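Prenau Newcomers' Advice Center
Minutes of the regular meeting, March 25, 2025

Present: Ya-wen Liao (chair), Feng-yi Hsiao (minutes), Latifa Fawzy, Bereket Wolde, Pak-hei Hung (from 6:40, parking).
Apologies: none received. Two absences received.

1. Minutes of the last meeting

Approved with one correction. Bereket did not "storm out" during the discussion of the coffee fund. He left at normal speed. The secretary regrets the verb.

2. Matters arising

The sign on the Hastell Street door still says we open at 9. We open at 10. Pak-hei said he would bring a screwdriver. This was also recorded in November.

The county has answered our letter about the bus stop. The answer is that our letter has been forwarded.

3. ID checks at the Lau Building

Main item. Latifa reported on the new entry rules at the Lau Building, where most of our clients go for fingerprint and address-change appointments. Starting this month the front desk wants one photo ID and the appointment letter, on paper, with names that match exactly. The guards have been told that a phone screen is not paper. Latifa agreed that it is not.

The trouble is the matching. Clients with two family names, or a hyphen that one office prints and another drops, are being sent away to get it fixed. The place to get it fixed is on the third floor of the Lau Building.

Latifa has seven of these written up, with dates. In one, a mother was let in and her son, whose appointment it was, was not. In another the guard was very kind, called upstairs, waited on the line for most of his break, and was told that upstairs could not come downstairs. She asked that the kind guard be mentioned in whatever we send, and that he not be named in case it gets him in trouble.

Bereket asked whether there is a written rule. Latifa said there is a laminated one, taped to the desk, with no number and no signature. She asked for a copy and was told she could read it. She read it twice and wrote it down on the bus. It says names must "agree." It does not say who decides.

Ya-wen said the old practice was a second document, such as a lease or a school letter, and the supervisor's initials. She would like to ask for that back before asking for anything fancier. Bereket would like to ask for something fancier. After some discussion it was agreed to ask for the old practice in the first paragraph and Bereket's version in the second, where it can be taken out.

Pak-hei arrived and asked what he had missed. He was told.

Agreed: Latifa to draft a letter to the building manager with a copy to the field office director. Ya-wen to sign. Draft to be circulated by email, comments to be made once, by each person, in one email.

Agreed: front desk to check names on all papers at intake from now on and to tell clients about the matching problem before they take a day off work.
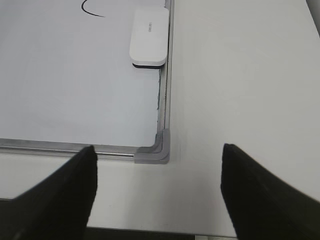

Whiteboard, tabletop.

4. Head coverings and ID photos

Two clients asked this month whether they have to take off a headscarf for the photo on a work permit application. Latifa went over it again for everybody: a covering worn for religious reasons may stay on, and the face has to be visible. The drugstore photo counter on Inineo Avenue has been telling people otherwise, and charging them for the second set.

Bereket offered to go talk to the drugstore. Ya-wen thanked him and asked Latifa to go talk to the drugstore.

Pak-hei suggested a half-page handout people could carry to the counter. Feng-yi has a version from a few years back in four languages, one of which has a mistake in it that was pointed out by every reader of that language who ever came in. It will be fixed before reprinting. First run of 200, black and white. A motion for color failed for lack of a second, and then for lack of a first, when Pak-hei withdrew it.

5. Interpreter list

The list has names on it of people who have moved, people who have stopped interpreting, and one person who says she never started. Feng-yi has been calling through it in the evenings. Tigrinya and Cantonese are in decent shape. Dari is one man, who is tired.

Bereket said we should stop using clients' children as interpreters when the list comes up empty. Everyone agreed with this, as everyone did last year. Ya-wen asked for something that could be carried out, and after a while we arrived at the following: if no adult interpreter can be found, the appointment is moved, and the phone service is used for anything with a deadline inside the week. Pak-hei noted that the phone service costs money. Ya-wen noted that this is what the phone line in the budget is for, and that it has been underspent since it was invented.

Agreed as above. Feng-yi to put the rule at the front desk. Not laminated.

6. Money
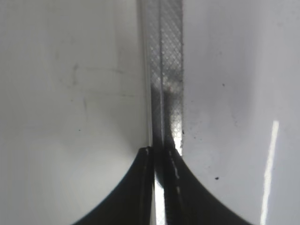
Balance in the running account is $315 after rent. Pak-hei described this as "fine" and was asked to say more. The spring payment from the township is expected and has been expected for some time. Once it lands we are back to normal, meaning slightly nervous.

The photocopier lease is up for renewal. The company has offered a newer machine at the same price with a limit of 1000 copies a month. Nobody present could say how many copies we make now. Feng-yi will read the counter on the first of the month and again at the end, and we will then know. Renewal put off until then. The salesman has been calling Ya-wen at home, and she would like it minuted that this isn't helping him.

Coffee fund: see item 1.

7. Saturday citizenship class

Attendance is good and the room is too small. Bereket has been teaching the branches of government with people standing in the hallway, who he reports are his best students. The library will let us use its meeting room if we sign a form saying we are not political. Latifa pointed out that the class is on the Constitution. Ya-wen will call the library and ask which kind of political they mean.

The practice interviews need more people to play the officer. Bereket plays it too friendly and Pak-hei, according to written feedback, frightens people. Latifa will do the next one.

8. Any other business

Pak-hei asked whether the meetings could start later. It was pointed out that for him they do.

The key to the back cabinet is missing. Whoever has it is asked to put it back on the hook with no questions asked. Ya-wen added that she would have one question.

Latifa asked for the Lau Building letter to be first on the agenda next time, before matters arising, so that we reach it while everyone is still being polite. Agreed.

Meeting closed at 8:25. Next meeting is the last Tuesday of next month, same room, door sign permitting.

Actions
Latifa: letter to the Lau Building; drugstore; next practice interview.
Ya-wen: sign letter; call library.
Feng-yi: handout; interpreter list and front desk notice; copier counter.
Bereket: second paragraph.
Pak-hei: screwdriver.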